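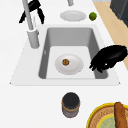

Home | Notebook | Shared log | Recipes | Back to index

May, bench 2, started 8:40

Dough hydration series, batch 26. Same flour as last time (the Okus bag, opened for batch 24, folded and clipped). Adaeze wants the low-hydration end repeated before we move on, so this is a repeat of 22 with fresh yeast and nothing else changed.

Weights: flour 409 g, water 245 g, salt 8 g, yeast 2 g. Water at 26 C going in. Mixed by hand until no dry flour showed, rested 20 min, then folded four times at half-hour gaps. Dough felt stiffer than my notes for 22 say it should. Checked the scale with the brass weight and it reads right, so either the flour has dried out in the bag or my note for 22 was generous.

Olanrewaju asked whether we should be measuring flour moisture before each batch. Probably yes. The oven method takes too long to do every morning – maybe once per bag, and write the number on the bag in marker. Will ask Zainab what they do at Cevport.

10:55. Moved the tub to the warm shelf. Shelf thermometer says 26 C, the probe in the dough says 24. The shelf one has been reading high since it was dropped. Use the probe from now on and ignore anything in the log from the shelf one after batch 19.

12:30. Rise is slow. Tape mark on the tub shows the dough up by a third. Batch 22 had doubled by this point. Left it.
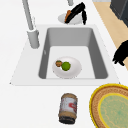 13:50. Close to doubled now, 37 minutes later than batch 22 by the tape marks. Divided into portions of 136 g for the small tins, with a scrap left over that I put in the jar for Vlastimil's starter. Surface tore a bit on two of the portions while shaping. Did not reshape them.

Proofed 50 min under a damp cloth. Baked at 220 C on the middle rack, tins turned once. Crust came out pale on the side away from the fan, same as always.

Crumb after cooling: tight, even, a few larger holes near the top of the torn ones. Tastes fine, a little bland. Onyekachi thinks the salt is low, but it is the same percentage as the whole series and I don't want to change it halfway.

To do:
- dry a flour sample overnight, weigh in the morning
- new label for the yeast jar, the date has rubbed off
- return the Jindine tins, we only had them on loan
- copy batch 22 and 26 timings into the shared log
- batch 27: same weights, water 2 degrees warmer, if the moisture number looks normal. If not, hold off and talk to Adaeze first.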